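主题:Re: [单元维护] Jornari 单元,托盘一侧总是歪一点
发件人:Tapio Salminen
收件人:单元维护列表

各位好。

Titilayo 的原信我留在下面,回复夹在中间写。习惯把回复全放在顶上的同事请多包涵,我年纪大了,翻来翻去找上下文会晕。先放两张仿真里的场景,后面说“托盘”“前排”“后排”都以它们为准。
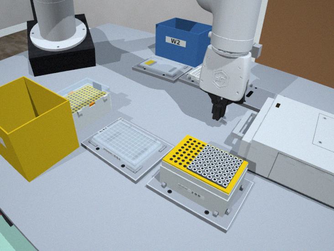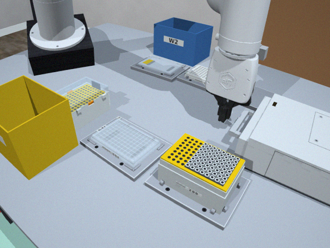 Nilberg,十一月

先把叫法统一一下,上次光是“左边那个板座”就吵了半天,最后发现一位站在桌子前面说话,另一位站在桌子后面说话。往后一律按上面两张的朝向:右手边那台白色的大家伙叫仪器,它左侧伸出来的叫托盘;贴着 W2 的蓝盒子叫 W2;左边的黄盒子就叫黄盒,Ngozi 提议的那个缩写我试着念过,念不出口。前排放透明多孔板的叫前板座,它右边印着 200 的叫管座。后排 W2 前面的叫后左,再往右、被手腕挡掉一部分的叫后右。左上角只看得见底座的那台臂叫“邻居”。

下面逐段回。

> Titilayo Ekpo 写道:
> 大家好,Jornari 单元换过手指之后,往托盘上放板总是歪一点。我
> 在示教器上把托盘点位往里推了一些,当天好了,隔天跑别的流程,
> 前板座又开始刮边。于是我把前板座也推了一些。现在后左也不太对。
> 我有种不祥的预感。

你的预感很准。这叫“地毯下的鼓包”,踩下去这一头,另一头就起来。我在 Eze 那边的老单元上踩过整整三个晚上,最后把所有点位都踩了一遍,回到原处,鼓包也回到原处。

规则很简单:只有一个点位歪,查那个点位;几个点位歪得很像,就别碰点位,先查手。你换的是手指,歪的是所有放板动作,嫌疑人已经自己举手了。

所以第一步,请把你推过的点位全部退回换手指之前的备份。对,全部,包括“当天好了”的那个。我知道这有点伤感情。备份在共享盘的 Jornari 目录下,文件名里带“别动”的那份。带“真的别动”的那份是 Ngozi 的,也请别动。

> 换手指的时候我按说明书把螺丝拧紧了,手指看上去是正的。工具坐
> 标没有改,因为新手指和旧手指型号一样。

“看上去是正的”和“型号一样”这两句话,我建议印在维护间门口。

型号一样的手指,装上去指尖位置不一定一样。安装面上只要夹了一点碎屑或者旧的螺纹胶,手指就会斜着出来,在根部几乎看不出,到了指尖就能让板子骑到板座的边上。我的做法如下,顺序不要换:

先把手指拆下来,安装面用无尘布擦干净,螺纹里的旧胶清掉。这一步 Nia 去年嫌我啰嗦,后来她自己从那里面抠出一小片标签纸,从此不嫌了。

再装回去,两颗螺丝先都带上,不拧死。让夹爪空载慢慢合上,两指贴平,这时候再交替拧紧。先把一颗拧到底再去管另一颗,手指就会跟着第一颗走,它没有义务替你考虑。

拧完张开、合上各跑几次,在指间夹一张薄纸,轻轻抽。上下两端的手感应该一样。上面紧下面松,或者反过来,就拆了重来。这一步没有捷径,我找过。

然后才轮到工具坐标。用标定针,不要用板子的角。板子的角是圆的,每个人对“碰到了”的理解又都不同,拿它标定等于拿天气预报对表。标定的时候手腕要多换几个姿态,姿态之间差得大一些,别只是意思意思转一下。针尖对针尖,四周都蹲下来看一遍。站着看永远是对齐的。

> 另外我在仿真里把同样的流程跑了一遍,完全没有问题,放得非常漂
> 亮。所以我觉得程序应该是对的,可能是托盘自己动了?

仿真里放得漂亮,只说明仿真里的手指没人换过。那边不长碎屑,也没有人拿胳膊肘碰过板座。我很羡慕那边的生活。

不过仿真有仿真的用处,请别误会成我在劝大家关掉它。它适合查的是路:臂从前板座抬起来,绕到托盘前面,手腕会不会扫到后右上的东西,肘部跟邻居抢不抢地方。这些在仿真里撞一次,成本是一杯咖啡。它不适合查的是最后那一小段下探。谁要是拿仿真截图来证明真机的下探没问题,我会把这封信再发一遍。

至于托盘,托盘确实可能动过,但请你放到最后查。仪器很重,它要是自己挪了,一般会有人记得,而且那个人当时通常正在说“没事没事”。等工具坐标重新做完,点位全部恢复,再去看托盘:

让仪器把托盘完全伸出来,等它停稳。程序里“托盘已伸出”的信号来得比托盘停稳要早,老问题了。Sterwood 的人回过我一封很客气的邮件,通篇没有否认。我们在信号后面加了两秒等待,土是土,管用。请检查一下你那份程序里这两秒还在不在,上次有人为了提高节拍把它“优化”掉了。我不点名,Nia。

等停稳以后,把一块空板手工放进托盘,到位之后让臂慢速去夹,不要抬。盯着板子看:手指合上那一下,板子有没有往一边挪?挪了就说明夹爪中心和托盘中心不重合,挪的方向就是要修的方向。修完再夹,直到板子在两指之间懒得动弹为止。这时候存点。

抬起和放下的高度另外示教。接近点离放置面留六毫米,从那里往下走慢速。有人喜欢从更高的地方就开始慢,那样很安全,也很适合在旁边读完一本小说。

> Nneka 说前板座的刮边跟点位没关系,是板座的螺丝松了。我摸了摸
> 好像是有点晃,但又好像没有。

Nneka 大概率是对的,她摸板座的手比我的百分表准。“好像有点晃又好像没有”按晃处理。

板座要先清底再上螺丝。底下如果压着东西,拧得越紧翘得越高。上好以后用手掌压对角,来回压,听。有“嗒”的一声就是没坐平。请在旁边的设备都停着的时候听,上回我听了半天,那一声是我自己的膝盖。

前板座处理完,请顺手把后左、后右和管座的底板也压一遍。管座尤其要压,它每天被人装管拔管,受的委屈比谁都多,而大家从来不把它算进“板座”里。它那块黄色面板上左边是空孔、右边插着管,装管的时候力气全使在一侧,底板松了也是从一侧先松。装管的同事请用另一只手扶着座子,我会继续每个月说一遍,直到退休。

> 最后一个问题,邻居要不要一起重做?它没换过手指,但是它和我们
> 这台共用板座的坐标。

好问题,也是整封信里我最想回的一段。

先说不要做什么:不要因为这一台歪了,就去改共用坐标。共用坐标改一下,两台臂一起变。你这台好了,邻居那边的人第二天上班会以为见了鬼。Eze 那回就是这么来的。当时两边各自改各自的,早班往左推,晚班往右推,点位表像潮汐一样有规律,Ngozi 甚至画了曲线,还挺好看。

正确的次序是:先把这台的手修好、工具坐标做好,拿它去碰共用坐标的基准点。碰得上,共用坐标就没事,邻居一根毛都不要动。碰不上,再让邻居去碰同一个点。邻居碰得上,问题还在你这台;两台都碰不上,而且偏的方向一致,那才是基准点本身出了事,到时候请在列表里喊一声,不要一个人闷头改。要动共用坐标,得两边都有人在场,改之前存备份,文件名写清楚是谁存的、为什么存。“新建备份(最终)(改)”不算写清楚。

还有几件零碎的事,顺带写在这里,省得另开一封。

一、黄盒和 W2 在坐标表里都有避让区,桌上的盒子挪了地方,避让区不会跟着挪。擦桌子可以把盒子拿开,擦完请照着桌面上的定位线放回去。线磨没了就来找我要胶带,别用记号笔描,上次描的那条线现在谁都擦不掉,而且是歪的。

二、吸头盒不归这台的流程管,但它挨着黄盒,臂从左边绕的时候会从它上面过。换成更高的盒子之前请先在仿真里改高度再跑一遍,这正是仿真擅长的事。

三、仪器右侧那边别堆东西。我不关心好不好看,我关心的是要去拔电源的时候能不能把手伸进去。

四、手腕侧面那个接头附近的线,请看一眼有没有被扯得太紧。换手指的时候大家都喜欢把手腕转到顺手的角度,转完忘了线还在后面跟着。要是外皮已经发白,就别等下次停机了,当天换。备用线在 Nneka 的柜子里,钥匙在 Nneka 那里,Nneka 在哪里请自行打听。

五、做完以后的验收,不要只跑托盘。前板座到托盘,托盘到后左,后左回前板座,这一圈连着跑,中间不许人帮忙扶板子。我见过有人在验收表上打完勾,另一只手还扶着。

Titilayo,按这个次序走,大概半个班能弄完,前提是手指里没有惊喜。要是做到工具坐标那一步数值和旧的几乎一样,先停下来给我写信,把新旧两组数一起贴上来,贴文字,不要贴手机拍的示教器屏幕,我上次为了看清一个小数点把眼镜摘了又戴。

另外,原信末尾你问维护记录该写在哪一栏。写在“机械”那一栏,哪怕你觉得它是软件的事。写在“其他”里的东西,从来没有第二个人读过,我翻到过一条很早的,写的是“夹爪有时候会叹气”,没有署名,也没有下文。知道这是谁写的请私下联系我,我想知道后来怎么处理的,因为邻居最近也开始了。

Tapio

--
Tapio Salminen
Jornari 单元,机械与示教
退订请发空邮件到列表管理地址,不要回复全体写“请退订”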